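Visit report: investor open day at Bitholm

In May I was invited to the open day of Bitholm, a private equity house which buys minority stakes in small industrial and technology companies. I manage a part of the money of a family foundation, and we are thinking of our first commitment to a fund of this type. So I went with a notebook and many basic questions.

We were 19 visitors, mostly from pension funds and foundations like ours. The morning began at 9:30 with a talk by Rahel Schnyder, who is responsible for investor relations. She explained how the capital is called. An investor signs for the full amount, but the money is taken in steps over several years, and you must keep it ready. For a small foundation this is a serious point. We cannot leave so much cash without work.

Then she spoke about fees. The management fee is paid on the committed capital in the first years and later only on the invested part. I asked if the fee for monitoring a company is given back to the fund. She said yes, completely, and showed us the paragraph in the contract. I was glad that she did not become impatient, because I asked it two times.

Before lunch there was a case study on Kornov, a maker of pumps. The firm had 40 employees when Bitholm bought its stake. The founder still holds the majority and I liked how the voting rights were written – clear, and only two pages.
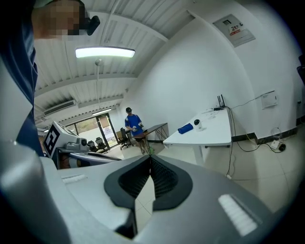

The second case, Emon, was less convincing for me. The valuation rests on a contract which is not yet signed, and the discount for this risk looked small. A man from Molefe, a fund of funds, made the same remark and the answer was rather long.

In the afternoon we could read the last annual reports in a quiet room. I would have liked more time there. The reports value each company every quarter, but an outside valuer looks at them only once a year. I wrote to Rahel Schnyder after the visit to ask for the valuer's letter, and our board will discuss the commitment when we have it.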